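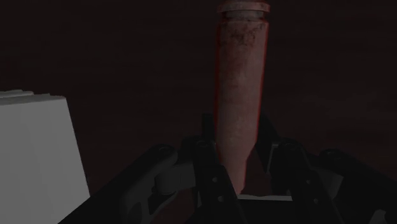

By Heledd Rosser, Tomoto
Posted 7 March 2024 in News and Releases

Tomoto's Aranda method helps simulated robot arms decide which view to trust

CLOLTCOMBE – I get to write the fun kind of release today! Our robot learning group at Tomoto is putting out its results on Aranda, a training method that teaches a robot arm when to look through the camera on its wrist and when to go by the cameras in the room. We've been living with this project since last June, and I'm very happy to finally be able to talk about it outside the building.

The short version: on a set of 14 tabletop tasks in simulation, an arm trained with Aranda finished more of its grasps than the same arm trained the usual way on seven of them, and it came out level on the rest. The training used almost 570 demonstrations in all, every one of them recorded in our simulator.

If you don't work on this stuff, the problem is easy enough to picture. Try picking up a pen while looking at it from across the room. You can tell where your hand is, and you can tell where the pen is, but the last little bit is mostly guesswork. Now try it with your nose right up against your fingers. You can see the pen beautifully and you have no clue what your elbow is about to hit. A robot arm with cameras in both places has the same trouble, except that it gets all the views at once and has to work out for itself which of them matters.

Most control policies (that's the bit of software that turns camera views into arm movements) get handed every view together, mixed in the same way from start to finish. That works pretty well on easy tasks. Where it falls down is the last stretch before the fingers close, mainly with long thin objects. From the room the object is a few pixels wide. From the wrist it can fill most of what the arm sees, with the fingers already covering part of it.

Elis Foulkes, who leads the project, got interested in this after watching a long run of failed grasps and noticing that they nearly all went wrong in the same spot. "The arm would get over the object just fine, and then it would drift sideways on the way down," Elis told me. "When we checked, the policy was still leaning on the room view. It had everything it needed in the wrist view and was hardly using it."

So the group built a small extra network that sits in front of the policy and gives each view a weight, over and over, as the arm moves. Far from the object, the room views tend to get most of the say. Close in, the wrist takes over. I had assumed somebody sat down and wrote a rule for that, and I was put right on it very quickly. The handover point is learned from the demonstrations, and it moves. A tall object standing upright gets an earlier switch to the wrist view than a short one lying flat. If there's a block or some other piece of clutter near the target, the room view hangs on longer, and Elis thinks that has to do with the arm needing to keep track of where its own knuckles are.

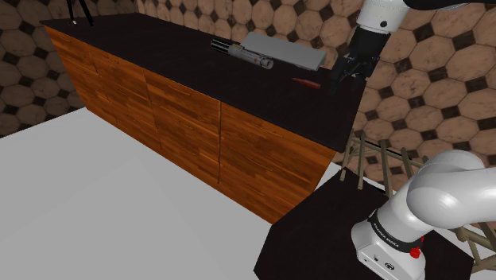

Getting the demonstrations was Orestis Tsolakis's part of the work, and it took a good deal longer than the training did. Each one starts with a fresh layout: the objects get dropped in new positions and the arm starts from a slightly different pose. Then a person drives the arm through the grasp by hand. Orestis threw out any demonstration where the operator stopped halfway to think, on the grounds that the policy would happily learn to stop and think too. (It did, in the first version. I've seen the playback, and it's a very thoughtful robot.)

The simulated rooms run in Vuker, our in-house rendering and physics package. Valentin Fuchs looks after Vuker and spent a lot of this project on lighting and surfaces. Dark tabletops were a particular headache. A black gripper over a nearly black table leaves a camera very little to go on, and an early policy scored nicely on pale surfaces and then fell apart as soon as the table got darker. Valentin's group didn't want to brighten everything up to make the numbers look better, so the dark tables stayed in, along with patterned walls and furniture in the background. I think that was the right call, though it did cost us a few weeks and some grumbling.

A couple of things that surprised the team:

Adding a second room camera helped less than anyone expected. With the weighting turned on, the policy mostly picked one room view early in the run and stuck with it. With the weighting turned off, the extra camera made some of the tasks slightly worse.

Blanking out the wrist view for the first part of every run made almost no difference to the score. Blanking it for the final approach was a disaster, as you'd hope.

Now for what Aranda doesn't do. Everything in this release comes from simulation, and we haven't yet published anything on a physical arm. Two of the 14 tasks are still poor whichever way you train them, and both involve an object resting against the side of something larger, where the fingers can't get around it cleanly. Choosing a better view doesn't fix that. The arm probably needs to nudge the object clear first, and there's nothing like that in the demonstrations, so it never tries. Elis is pretty firm that those tasks should stay in the results table, and they do.

There's also a cost in speed. The weighting network runs at every control step, and on our older machines it slows the arm enough that you notice it. Pascal Reuter has a trimmed version that updates the weights less often and seems to give up very little, but he wants to run the full task set again before we put a figure on it.
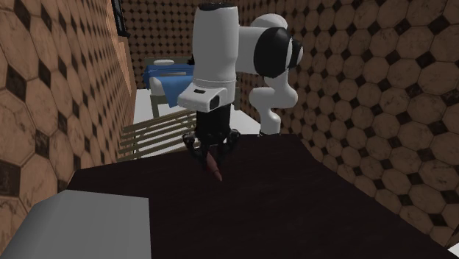 A simulated arm over the tabletop, with a small reddish-brown object between the gripper fingers. Render: Tomoto

We're sharing the task layouts, the demonstrations and the training code along with the technical report. The report has the full table of scores, task by task, plus the settings for the runs with views blanked out. If you want to try your own policy on the same layouts, please do, and please tell us how it went. Orestis has written a setup guide that I managed to follow all the way through on my own laptop, and I work in communications – so you should be fine!

Next up for the group is a move to physical hardware, starting with the easier grasps and the dark tabletops. Valentin is already matching camera positions between the simulated room and our lab bench. Pascal will be working on the nudging problem at the same time, and that means a whole new batch of demonstrations for Orestis, who has asked me to mention that he'd welcome applications from people with steady hands.

About Tomoto
Tomoto develops learning methods and simulation tools for robot manipulation. We're based in Cloltcombe.

Media contact
Heledd Rosser, Communications, Tomoto, Cloltcombe
Interviews with Elis Foulkes and Valentin Fuchs can be arranged on request. Higher-resolution renders and playback clips are available from the same desk.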